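Kapitel 4
Kartons, Kisten und das, was sich darin sammelt

Ich fange dieses Kapitel mit dem Karton an, weil fast jeder einen hat. Er stand mal im Flur, dann auf dem Schrank, und irgendwann landet er auf dem Küchentisch, weil man endlich wissen will, was eigentlich drin ist.

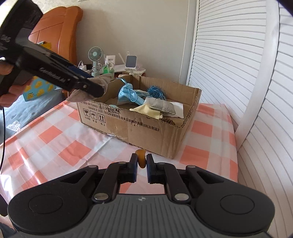 Bei mir war es lange ein Karton von Desmont, in dem ursprünglich Einmachgläser kamen. Den habe ich durch zwei Umzüge geschleppt, ohne ihn ein einziges Mal ganz auszuräumen! Obendrauf kam immer nur Neues: Schnur, ein Putztuch, eine Stoffmaske, ein Täschchen, dessen Reißverschluss klemmte. Als ich ihn im September vor dem zweiten Umzug doch auf den Tisch gekippt habe, lagen da 277 Einzelteile (ja, ich habe gezählt, das gehörte zu meinem damaligen Haushaltsprojekt Clorninora, von dem in Kapitel 7 noch die Rede sein wird). Gebraucht habe ich davon vielleicht ein Dutzend.

In diesem Kapitel geht es also um gemischte Behälter. So nenne ich alles, worin Dinge liegen, die außer dem Behälter nichts miteinander zu tun haben. Der Karton ist der häufigste Fall, die Küchenschublade kommt in Abschnitt 4.3 dran, die Handtasche in 4.4.

Ein paar Begriffe vorweg, damit wir uns später verstehen. Weiches nenne ich alles aus Stoff: Tücher, Masken, Beutel, Bänder. Es legt sich über alles andere und verdeckt es. Langes sind Schnüre, Kordeln und Kabel, und die verknoten sich — wer einmal an einer Maskenschnur gezogen und dabei den halben Karton mitgehoben hat, weiß, wovon ich rede. Kleines rutscht nach unten oder in die Ecken, Bürstenköpfe zum Beispiel, Stöpsel, Knöpfe. Papier liegt meistens irgendwo dazwischen und wird erst gefunden, wenn man es nicht mehr braucht.

Ich räume deshalb immer in derselben Reihenfolge aus: erst das Weiche, einzeln an einem Zipfel gefasst und neben den Karton gelegt, dann das Lange, dann das Papier und zum Schluss das Kleine. Eine abwischbare Tischdecke ist Gold wert, denn am Boden alter Kartons sammeln sich Krümel und Staub.

Und noch etwas zum Karton selbst. Schauen Sie sich vor dem Wiedereinräumen die Laschen an. Sind sie eingerissen, taugt er noch als Sortierkiste auf dem Tisch, zum Stapeln würde ich ihn nicht mehr nehmen.

Aufgabe 4.1
Suchen Sie sich zu Hause einen gemischten Behälter aus und schreiben Sie vor dem Öffnen auf, was Sie darin vermuten. Heben Sie den Zettel auf, wir brauchen ihn in Abschnitt 4.2.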